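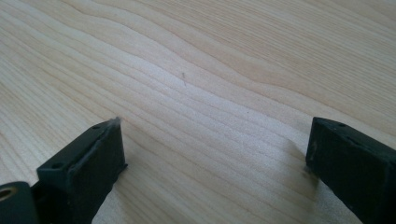

Light wood tabletop with a wavy grain.

Plukau Hatchery to Stock Gwilliam Lake

January 31, 2022

The Plukau Hatchery will keep raising trout for Gwilliam Lake under a new agreement with the Trandent Anglers' Club. The club will pay for feed and water testing, and will replace 30 metres of intake pipe.

"We were looking at closing two of our ponds," said hatchery manager Nerys Kemeys. "Both will now stay open."

Fingerlings go into the lake once the ice is off.

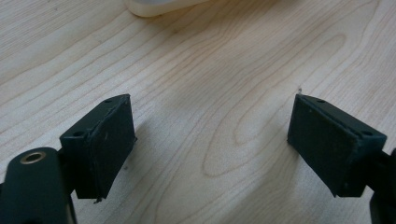 Media Contact

Idris Powell, Plukau Hatchery, extension 61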